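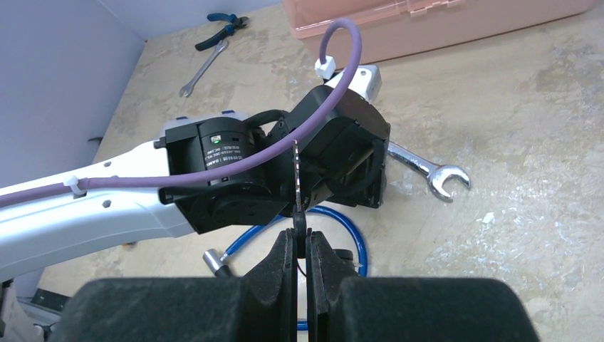 A gripper's-eye view from the Edberg robotics lab, with a second arm close by on the bench.

Robots lend each other a hand in Pludton study

May 2023 | By Edberg newsroom staff

Filed under: Research, Engineering, Robotics

Getting two robot arms to work in the same small space without bumping elbows is a surprisingly tough job. Researchers at Edberg in Pludton have found a way to make them much better at it, and the early results have the lab buzzing.

The method, called Kallix, lets one arm learn to work right up against another using only what it can see from a small camera mounted beside its own gripper. There is no overhead camera and no precise map of the bench. The arm learns from demonstrations, with a person steering it through each job by hand while the camera records – 3000 of them in all, done over one very busy stretch in the lab.

What makes Kallix different is how it treats the other arm. Most systems see a neighbouring robot as an obstacle and give it a wide berth. Kallix learns the shape of its links, joints and cables from close up, so it can reach into the gaps between them and hold a thin part there between its fingertips. That is just the sort of fiddly work a person does without a second thought, and it's wonderful to watch a machine manage it.

The team tested the method on seven tasks, including placing a flat clip between two actuators and following a loose cable to its connector. Over 1000 trials, the trained arm finished the job nearly 9 times in 10. An earlier version that relied on a fixed camera managed fewer than half, mostly losing sight of the part once the arms were close together.

The bench was left the way a working bench usually looks, too. Pliers and wrenches stayed out on the stained tabletop during training, and the researchers believe the clutter helped the arm learn which things to pay attention to.

There is still plenty to do. Shiny metal parts can throw the camera off, and the arm slows right down when a cable crosses in front of its target. The group is now working on a sense of touch for the fingertips – a first version is already being wired up – and hopes to have both arms learning at the same time.

The researchers will show Kallix at an open lab afternoon in June. Visitors will be able to steer one of the arms themselves, and the training recordings will be free to download from the same day.

Edberg Newsroom, Pludton | Contact us | Back to top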